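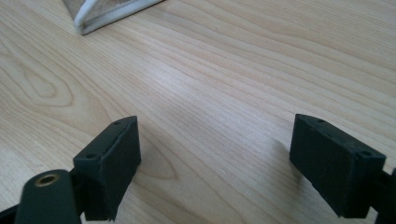
Keeping the Fingers Parallel

The hand-held gripper at Lorska's Bindov workshop gets its service after every 698 grasps. The log is a paper sheet taped inside a cupboard door, and Glykeria Deligiannis fills it in with pencil.

She starts with the pads. Each finger pad is held by two screws through its top edge. The screws come out, the seat is brushed clean, and the pad goes back on with the screws turned in alternately. Scuffs on the face are left alone unless a fingernail catches in them. A pad that has gone shiny is replaced, and the other one with it.

The linkage takes longer. A brass bushing carries the pivot near the tip of the arm, and it wears before the arm does. Play shows up first as a twist: the fingers close, but one face meets the other at its front corner. Deligiannis checks for this by closing them on a strip of paper and pulling. If it slides out at one end, the bushing is pressed out and a new one pressed in, dry. "Oil brings dust, and then you have grinding paste," she says.

Travel is set last. The gap at full opening should read 82 millimeters, measured at the pad faces with a caliper - never at the arms, which flex. Shahzad Virk, who wrote the first procedure in February, measured at the arms for five weeks before the readings made him suspicious.

The full service takes two hours. The spare bushings are kept in a jar marked Cerkier.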